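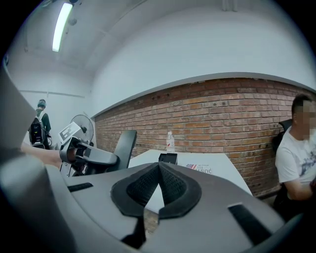 Poste de saisie bimanuelle Zurix

Le poste Zurix est une cellule de démonstration manuelle exploitée sur le site de Morkstead. Un opérateur y manipule des objets courants au moyen de deux pinces tenues à la main, dont les caméras enregistrent les gestes destinés à l'apprentissage de bras robotisés. Sa mise en service est datée du 7/2/24.

Composition

Le poste réunit une table blanche rectangulaire, deux pinces à doigts noirs et leurs supports de marqueurs. Les objets à saisir changent selon les séries ; un téléphone de bureau à cordon spiralé, une bouteille d'eau et des imprimés figurent parmi les plus employés. Le cordon du téléphone constitue un cas difficile, car il se déforme à chaque déplacement du combiné.

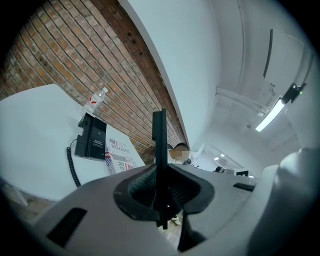 Pince du poste Zurix devant la table, avec le téléphone et son cordon spiralé.

Réglage

Les marqueurs carrés noirs fixés sur les pinces servent à en estimer la position. Le protocole Worku prévoit un contrôle de leur fixation avant chaque série, puis 5 cycles d'ouverture et de fermeture à vide. Un écart supérieur à 3 mm entre deux mesures impose un nouvel étalonnage. Au mois de septembre, le poste avait produit près de 424 séquences exploitables – les essais de réglage n'y sont pas comptés.
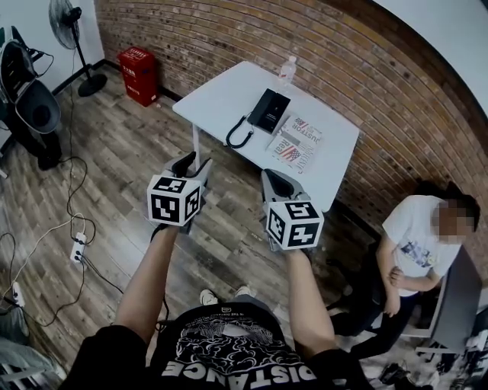

Entretien

Les garnitures des doigts sont nettoyées à sec et remplacées toutes les 4 semaines. Les pièces de rechange proviennent de l'atelier Trorard, qui assure également la reprise des boîtiers fissurés. Après tout démontage, la course des doigts est mesurée de nouveau et la valeur consignée dans le registre du poste.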